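Arkmont Open Day FAQ

When is it?
March, doors at 2 pm. Last entry an hour before close. Times go on the Arkmont site once confirmed.

Do I need to book?
Yes please. Free, but 20 people per tour and they fill up. Walk-ins only if theres a gap.

What will I see?
The towel demo, mostly. Two arms pick up a towel by the top corners, hold it out over the table, then fold. Then a talk on the Rurik project with Kulap Saithong, questions welcome.

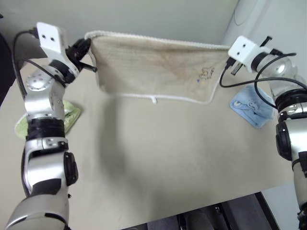 How long does a tour take?
Plan on an hour and a half, with the talk at the end. You can leave early, just tell your guide so you get signed out.

Can I bring kids?
Ages 8 and up, with an adult. Under 18s need the form signed, it's in your booking email.

Can I touch the robots?
No. Stay behind the yellow line while they're running. Kulap will stop them for close-ups afterward if time allows.

Photos?
Fine in the demo room. Not in the Arabzadeh lab next door, phones away in there.

Parking?
Rerari lot, across the street. Free with your booking email. Dont use the loading dock, they tow.

Food?
Coffee and water in the lobby. Nothing past the badge doors.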